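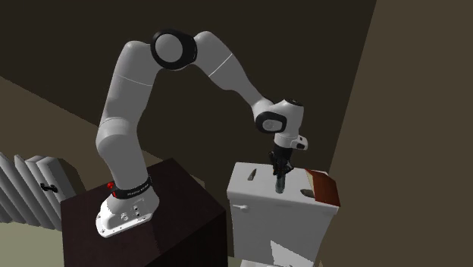 Part-time booking assistant wanted – Bommont Studio

Bommont is a private rental space used by professional dominatrixes and adult content creators. We need a part-time assistant to handle bookings and email. The job is remote apart from one shift a week at the studio.

You will answer inquiries, check ID before a new client is confirmed, keep the calendar current and send deposit reminders. You will also read messages that come through our clip store and pass on anything that needs a reply from a performer. Some of that mail is explicit and some of it is rude. Please apply only if you can read it and move on.

You must be 21 or older, with proof of age. Experience in the adult industry helps but is not required. Good written English and a quiet place to take calls are required. This is an office job – no sessions, no filming, no contact with clients in person.

Hours are up to 38 a month, mostly evenings. Pay is by the hour, sent every second Friday. The first 5 shifts are paid training with Felicja Malinowski, who runs the desk now and is leaving in June.

To apply, use the contact form and put "Desk" in the subject line. Tell us when you are free and what you have done before. Do not send photos. Elżbieta Wysocka reads all applications.

Recent posts
Room rates and deposits
Screening rules for new clients
Tribute etiquette: a short guide
Guest domme dates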